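Search support articles
Go

Category: Help > Two-Arm Tabletop Kit > Before you buy

Nemomell Two-Arm Kit: Common Questions

What comes in the kit?
Two arms, two grippers, a wrist camera for each arm, the mounting brackets and the cables. You supply the table and the computer. The aluminum rail is sold separately as part 469, because many buyers already have one.

Who makes it?
Hegyi builds the arms. Fukberg sells the kit and handles orders, returns and repairs. Please don't send parts back to Hegyi — they will be forwarded to us and you will lose a week.

What kind of jobs is it meant for?
Light household items on a flat surface: cloths, cutlery, cups, small boxes. Each arm is rated for 300 grams at full reach. It is not meant for tools, glass jars or anything with hot liquid in it.

Can both arms work in the same spot?
Yes. The control software keeps track of both arms and slows them down when the grippers get close to each other. You can set the smallest allowed gap in the Workspace menu. 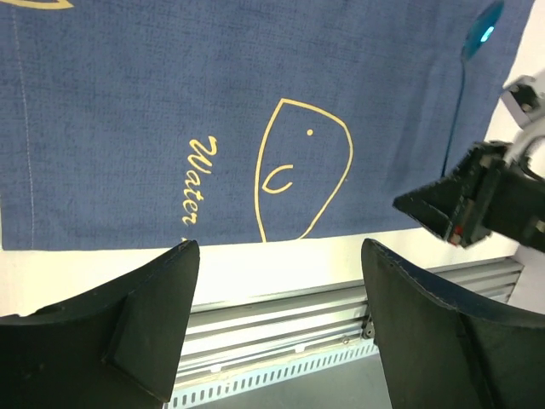

Wrist camera view: blue printed cloth and blue plastic spoon, second gripper at right.

Does the color of the object matter?
It can. A spoon handle that is nearly the same shade as the cloth under it is harder to pick out than a white one. If you are recording your own tasks, record some with close colors and some with strong contrast. Bright overhead light on a white table may also need a lower exposure setting.

Can I change the gripper fingers?
Yes. Each finger comes off with 3 screws. Run the finger calibration again after any change, even if you put the same pair back on.

Does it work with Briltton software?
The arms do. The wrist cameras need the adapter file from our downloads page, and camera settings have to be changed by hand.

How long is the warranty?
One year on the arms and cameras. Fingers and cables are wear parts and are covered for 90 days — keep your order slip.

My arm stops with code 2477. What is it?
The gripper motor is drawing too much current. Open the gripper, clear the table and restart that arm from the control panel. If the code comes back with nothing in the gripper, open a repair ticket.

Contact support | © Fukberg | Back to top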